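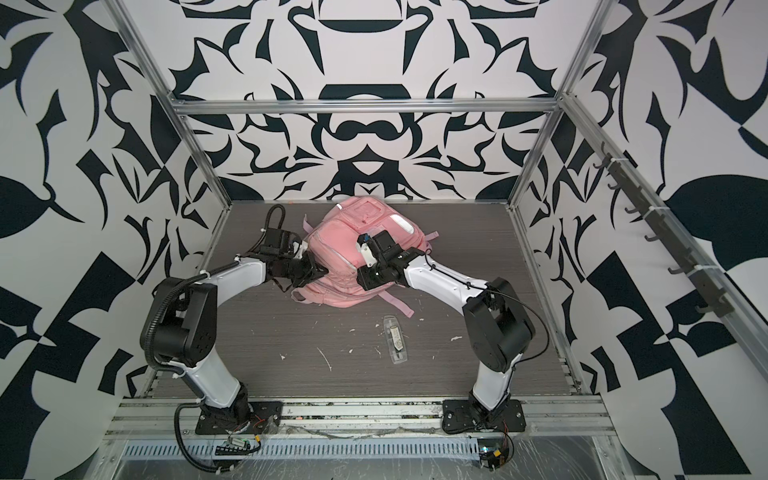

4. Grasp planner, second pass

Roxana Buzatu, Ihor Kuzmenko

Backpack task, both arms. Old planner sent each gripper its own target, no shared clock, so one side pulled early. Now one node (Folura) plans both and waits for 2 "ready" flags before closing. Timeout 3 s, then back off.

Ran 24 trials in March. Most failures = segmentation, straps get labled as floor. Patterned walls might not help, not tested yet.

To do: retune mask, log gripper current.

Related reports
Prinar: camera calibration notes
Brakier arm driver setup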